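We use cookies to keep you signed in to the list archive. Accept | Manage

Re: [handheld-practice] Draft 3, section 4: people and straps

Tamer Harb wrote:
> Section 4 now runs to 441 words and I still can't tell from it
> whether a bystander has to sign anything. Also, who asked for
> the bit about straps? We've had no trouble with straps at Vilgate.

Tamer,

I asked for the bit about straps. Congratulations on Vilgate, where gravity has evidently been switched off. At Molefe we record with hand-held grippers in rooms that have chairs in them, and a strap will find a chair leg with more skill than any policy we've trained so far.

On bystanders: yes, they sign. The lens is a fisheye. It takes in the table, the floor, the window and whoever happens to be nearby, and the operator is looking at their own fingers. 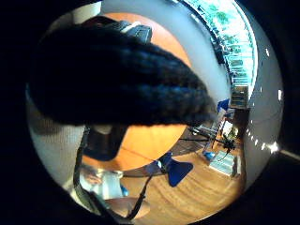
So I'd write 4.2 as "anyone in the room," and drop "anyone taking part." Annatjie went through 115 of our August recordings with the current wording in hand and came back with a headache and a list of arguments.

For 4.3 I suggest:

- Tie back or tuck in loose straps before recording starts.
- Keep tripods out of the walking path.
- If gloved fingers block the view of the work, note it in the log. Don't delete the recording.

Jacobus wants that last one to say "significantly block." I'd like to hear him define it in under 3,000 words.

I can live with the rest of the draft, even the appendix.

Gert Ngubane

Page last updated in August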